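The town of Fosden has changed its communications officer again, and the new one has inherited a desk, a lanyard and 1157 unread emails.

Dean Sowerby moved across from parks and licensing in June, where his best-known work was a sign asking people to stop feeding the geese. His predecessor has gone to the ferry office at Turier, a transfer the mayor called "a natural next step" and everyone else called the ferry office.

The job has had four holders in 18 months. Under the first, council news went out on coloured paper. Under the second it went out on an app called Fotura, which 16 residents downloaded, several of them councillors. The third brought back the paper but kept paying for the app.

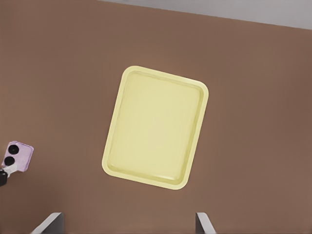 *A brown tabletop, computer-rendered.*

Sowerby's plan is modest. He wants the newsletter to come out before the events it advertises, and he wants the minutes written so that a neighbour could follow them. Councillor Kleinschmidt, who has spoken at length on most subjects, worries that shorter minutes won't honour the debate.

"I've read the debate," Sowerby told me, and offered me a biscuit.

His first bulletin ran to a single page. It covered the bin timetable, a burst pipe behind the library and his own appointment, in that order. Two people wrote in to complain about the bins. He has replied to both, and has started on the other emails, oldest first. The top one is about geese.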